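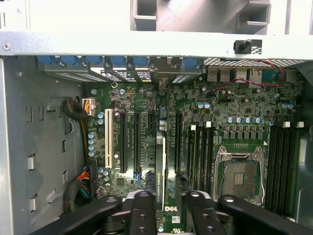 One subscriber writes that the Grorwood beta felt ready months ago, and asks why Plamness has moved the game's release from June to a later date. The studio has confirmed that the additional time will go toward online co-op, which now supports four players – up from two in the earlier build. Beta progress will not carry over.

Owners of Lumbao will receive a separate update on Sunday. It adds 11 maps and restores the Basetti campaign, with its six missions playable in any order. Preorders for Grorwood remain valid.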